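Veltirness Toy Library – progress report, October
For the Wurine Fund

Hello again! You asked for something short and readable this time, so I'm skipping the spreadsheet and telling you where we've got to with the sorting room.

The big job since my last report was the building blocks. When we took over the stock from the old Karel Street playgroup it all came in mixed up, blocks in with train track and jigsaw pieces and a lot of doll shoes. I've now been through 436 blocks, washed them and put them back into sets. There are still 300 to go, and most of those are the small plain cubes, so I expect them to move faster than the odd shapes did (the arches were a nightmare to match up).

The gray tables you paid for have made a real difference. They're big enough to spread out a whole set at once, and the flat, dull finish is easy on the eyes after an hour of squinting at colors. Greens and reds show up beautifully on it. I work with a blue plastic bin on the tabletop, right beside whatever I'm sorting – much easier on my back than bending down to the floor every two minutes.
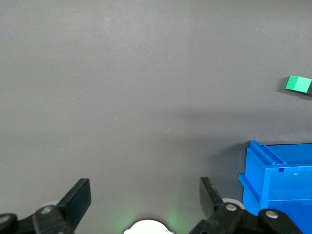

Money next. I've spent $610 of the grant so far. That covers the tables, six bins, labels and a frankly silly amount of dish soap. The bins came from Huet, the restaurant supply place out by the highway, and they've been great to deal with. One arrived cracked and they swapped it the same afternoon. I did go over a little on labels because the first batch peeled off as soon as they got damp, so I bought the laminated kind and took the difference out of the soap money.

What's slower than planned is the catalog. I'd hoped to have every set listed by now, with a piece count on the lid, and only the finished block sets are done. The train track hasn't been touched. I'd like to push the catalog back to the end of the winter if that's all right with you, and get the sets out on loan in the meantime – families keep asking!

One question before I order anything else: can the leftover shelving money go toward more bins? I'd rather have the bins, and the old shelves are holding up fine.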